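Home | News | Opinion | Workplaces | Libraries | Subscribe

The Case for the Small White Table

By Pieter De Haan 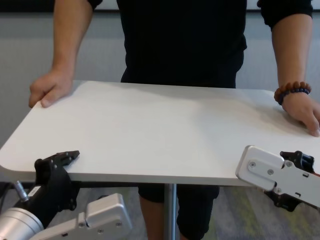

A pedestal table with rounded corners and a clear top.

Public institutions in Otlow spend a good deal of effort deciding what should go into a room and very little deciding what should sit on the surfaces once the room is open. In February the district adopted a furnishing plan for its shared reading and meeting rooms. The plan runs to 157 pages. It addresses carpet, lighting, door closers and the height of coat hooks. On the matter of tabletops it offers one paragraph, and that paragraph recommends that each table be supplied with a "welcome set" consisting of a leaflet stand, a pen holder and a small planter.

I wish to argue against the welcome set, and in favor of the plain table.

A table in a shared room is provided for the use of whoever comes to it next. That person may have a laptop, a drawing, a form to complete, or a child with a box of crayons. The institution cannot know which. What it can do is offer a surface large enough and clear enough to receive any of them. Every item placed there in advance takes space away from the visitor, and on a small table the loss is considerable. A leaflet stand occupies the corner where an elbow would go. A planter occupies the middle, and so separates two people who have sat down to look at the same page.

Supporters of the plan reply that an empty table looks unfinished. At the Tornholm branch, where I attended the public consultation, one speaker described bare tables as "cold." I take the point seriously, as many visitors come to these rooms under some strain and a room ought to receive them kindly. Yet the warmth of a room is better supplied by its walls, its windows and its staff. A visitor who must first find somewhere to put the leaflets has not been made welcome in any useful sense.

The question of shape deserves more attention than it has received. The plan permits three types of table, of which the single-pedestal model with rounded corners is the least expensive to maintain and, in my view, the most considerate. There are no legs at the corners to catch a knee or a wheelchair footrest, although the base must be wide enough to keep the top steady when somebody leans on it. People do lean on tables. They take hold of an edge while they talk, or rest a hand flat while they think, and furniture should be chosen with that in mind. A rounded corner is kinder to the palm and to the hip of a person passing in a narrow aisle.

Color is a more difficult matter. White shows every mark, and the cleaning supervisor at the Nyanda center made this objection in writing. I would answer that a surface which shows marks is a surface which gets wiped. The dark tables they replaced hid coffee rings for years, and hid them chiefly from the people responsible for removing them. A matte finish also spares the reader the glare that comes off polished tops under ceiling lights, a complaint that appears 2 times in the consultation record and was not answered on either occasion.

There is then the matter of money. The Kelteson catalog, from which the district intends to buy, prices the complete program of welcome sets at 2,000 dollars per building. This is a modest sum beside the cost of the furniture. It would nevertheless pay for chair repairs that have been deferred at Tornholm, where several seats have been turned to the wall with tape across them. A district that cannot offer a sound chair should not be purchasing planters.

I do not propose that leaflets be abolished. They belong in a rack near the entrance, where a person can choose one while standing. Pens may be kept at the desk and lent on request. Plants do well on windowsills and require light in any case.

The district will receive written comments on the plan until its next regular session. I would ask that the paragraph on welcome sets be struck, and that the following sentence be put in its place: "Tables shall be kept clear between users." Staff at each building should be given time in their schedules to carry this out.

14 comments | 38 shares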